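The Tyranny of the Jewelry Tray

Every January the magazines tell us to buy a drawer insert. Velvet, usually, in gray or a color called mushroom, with ring slots and little square wells and a long trough for watches. I have bought two of them. One cost 35 dollars and came from Fenico, whose catalog shows it holding three thin gold chains and a single pair of studs, on a dresser nobody has ever put a phone charger on.

My own collection doesn't look like that, and I doubt yours does either. It is mostly beads. Beads are bulky, they roll, and a bracelet strung on elastic will not lie down in a ring slot however firmly you speak to it. The hair clips live with the jewelry too, as they do in most homes I know, and no tray designer seems to have met a hair clip.

So when Prasanna Cassim offered to show me how she sorts other people's jewelry for a living, I went along with low expectations. Cassim runs a one-woman service out of Cluvham called Werkcombe, and she charges by the hour, which made me suspicious before I had my coat off. Her method needs no tray. It needs a bed.

"Dressers are too small and too high," she told me. "You stand there and shuffle. Put it all on a bed and you can walk away from it and come back."

She wants a pale sheet or blanket, pulled flat, and pillows pushed up out of the way. Everything comes out of whatever it has been living in and goes down on the cloth, with space between the pieces. A cardboard box stays on the bed for anything that is done with. 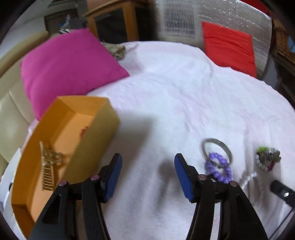

I had objections. A bed is soft, and round beads drift toward the nearest dip as soon as anyone leans on the mattress. Cassim's answer is that you don't lean. You stand, or you kneel on the floor, and you keep the cat out. I also pointed out that a bed has to be slept in, so the whole business comes with a deadline. She thinks that is the best part. I think it is how a job gets half done at ten at night and swept back into a shoebox.

The box is another matter, and there I came round a little. Cardboard costs nothing. You can see straight down into it, and when one gets scruffy you find another. Cassim likes a lid that is attached at the back, so it can't wander off. She dislikes dividers. Her view is that anyone who owns five bracelets knows perfectly well which five they are, and doesn't need each one assigned a parking space.

What she does insist on is separating by how a thing is made. Metal links go with metal links, strung beads with strung beads. Hair things get their own place, because teeth catch on thread. A bangle can go anywhere, being more or less indestructible, but she keeps it off pearls, real or otherwise. Pearl finishes scratch, and the cheap ones peel.

I asked whether her clients keep any of this up. She was frank enough to say that some don't. One family in Cluvham has had her back twice, and by the second visit everything was in a fruit bowl. She says she didn't mind the fruit bowl. I would have minded paying for it.

There is a whole trade built on the idea that small belongings are a problem in need of equipment. Kanagaratnam, the home store out by the ring road, now gives an entire aisle to it: rotating earring towers, acrylic drawers, a padded roll with 13 pockets that closes with a snap. I unrolled that one in the shop. The pockets were too narrow for a claw clip and too shallow for a string of beads, and the watch I was wearing would have gone in only if I had folded the bracelet in a way it was never meant to fold. It seems to have been made for somebody who owns thirteen identical rings.
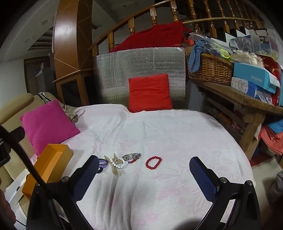 Spreading things on a blanket does at least show you what you have. Colors that vanish in a heap stand apart on something pale, and dark red stops passing for black. When I tried it at home, on a plain white duvet cover, I found that I owned three nearly identical bracelets, all bought on vacation and all slightly too tight. I had been rotating them for years under the impression that they were one bracelet.

I also found that textured bedding is a mixed blessing. An embossed blanket stops beads from rolling, and Cassim recommends one for that reason, but small earring backs sink into the pattern and stay there until laundry day. I'd use a flat sheet for earrings and the blanket for everything else.

My session took most of a Saturday morning. The tight bracelets went to my niece. The Fenico tray is now in the kitchen, where it holds batteries and the key to the meter cupboard, and the jewelry is in a cardboard box with its lid standing open because I keep forgetting to shut it.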